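3.2 Materials and Household Sample

The second part of the study looked at how families store, share and replace low-cost plastic kitchen items, including items first bought for adult use and later passed to children. Earlier work on household plastics has mostly dealt with packaging. Durable goods such as bowls, strainers and plates have received less attention, although they stay in the home much longer and often change purpose several times before they are thrown away.

Households were recruited in two towns, Sivmont and Barreto, through notices placed in public libraries and health centers. A total of 584 households returned the first questionnaire. Of these, 400 gave complete answers to the questions on kitchen goods and were kept for analysis. Households that had moved within the previous year were left out, as moving is known to lead to the disposal of many items at once and would have made normal patterns of replacement hard to see.

Each household was asked to list the plastic items used for preparing or serving food, to state how each one had come into the home, and to say whether its use had changed. Four routes were recorded: bought new, bought used, received as a gift, and passed on by a relative or neighbor. A change of use was recorded when an item was no longer used for food but was still kept. The most common changes reported were to storage, to gardening and to children's play.

The last of these needs some comment. Respondents did not always draw a clear line between toys and kitchen goods. Full-size items were often kept together with toy food, and several respondents listed the two under a single heading. For this reason the coding guide treats mixed sets as a separate class (Figure 4). An item was placed in this class only when the respondent stated that it was used in play at least once a month.
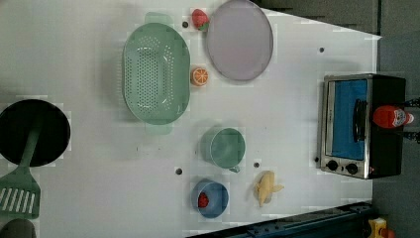 Figure 4. Items of the mixed class: a mint-green plastic colander, a round plate and a toy strawberry on a white tabletop.

Follow-up interviews were held in January with 30 households, chosen to give an even split between the two towns. Interviews took place in the home and followed a fixed list of topics: where items were kept, who decided when an item should be replaced, and what was done with it afterward. Notes were typed up on the same day and coded by two readers working separately. Where the readers did not agree, the passage was discussed and a joint code was entered. Passages that could not be settled in this way - most of them dealing with items shared between two homes - were marked as unclear and left out of the tables.

A smaller set of 100 discarded items was collected through the Grellance reuse center, which accepts household goods from both towns. These items were sorted by type, weighed and checked for cracks, stains and warping. The purpose was to compare the reasons people gave for disposal with the condition of goods of the same kind. The items could not be matched to the households in the survey, and the comparison is therefore made at the level of item type only.

Two limits of the sample should be noted. First, households with young children are more strongly represented in Barreto than in Sivmont, and this affects the number of mixed sets reported there. Results for this class are given separately by town in Section 4. Second, length of ownership was reported from memory. Respondents were asked to link each item to a known event, such as a birth or a change of job, a method taken from the earlier Prukavley survey of home textiles. Answers given without such an event were kept in the data but were not used in the estimates of product life.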